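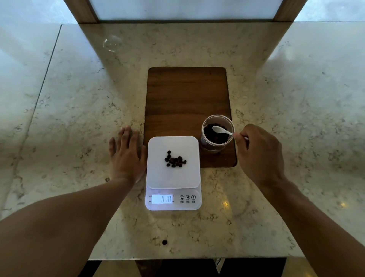 Morven Dalgleish nos escribió que antes de comprar un segundo brazo habría que saber cuántas horas de demostraciones humanas necesitamos, y que esa cifra no aparecía en ninguna hoja del presupuesto. Tenía razón y la hemos añadido. Este README acompaña la versión revisada.

Nendik: datos y plan de compra para tareas de cocina

Contenido del repositorio

episodios/ contiene 245 grabaciones de personas que realizan tareas cortas sobre una encimera, vistas desde la altura de la cabeza. La tarea principal es pesar café en grano: una balanza digital, un tarro transparente, una cucharita blanca de plástico y dos manos.
presupuesto/ contiene las hojas de gasto, una por escenario.
notas/ contiene las conversaciones con proveedores, resumidas en español.

Para qué sirve

El conjunto se preparó para decidir qué equipo comprar en el laboratorio de Ceststead. No es bastante grande para entrenar una política completa. Se puede usar para estimar la precisión que debe tener una pinza al sujetar un mango fino, y también para calcular si conviene un brazo o conviene un par.

Escenarios

Escenario A: un brazo Skerkau alquilado, con soporte de mesa. El alquiler dura 14 semanas y cuesta 3669 euros, sin transporte.
Escenario B: 2 brazos Skerkau comprados. El precio todavía no está cerrado y la celda de la hoja queda vacía a propósito. Por favor, no la rellenen con el precio del catálogo viejo.

En los dos casos se suman las pinzas de repuesto, el seguro y las horas de la persona que graba. Estas horas faltaban en la primera versión.

Criterios de compra

La pinza tiene que cerrar sobre una cuchara pequeña sin doblarla. Los granos se caen con facilidad, por eso pedimos que la tarea se pueda repetir sin recalibrar el brazo. La balanza se compra aparte y entra en la partida de material menor.

Limitaciones

Todas las tareas usan objetos domésticos comunes. No hay medidas de fuerza. Las lecturas de la balanza se anotaron a mano y puede haber errores de copia.

Pendiente

Recibir en mayo la oferta de Sutherland para las pinzas.
Confirmar si el transporte se factura por caja o por envío.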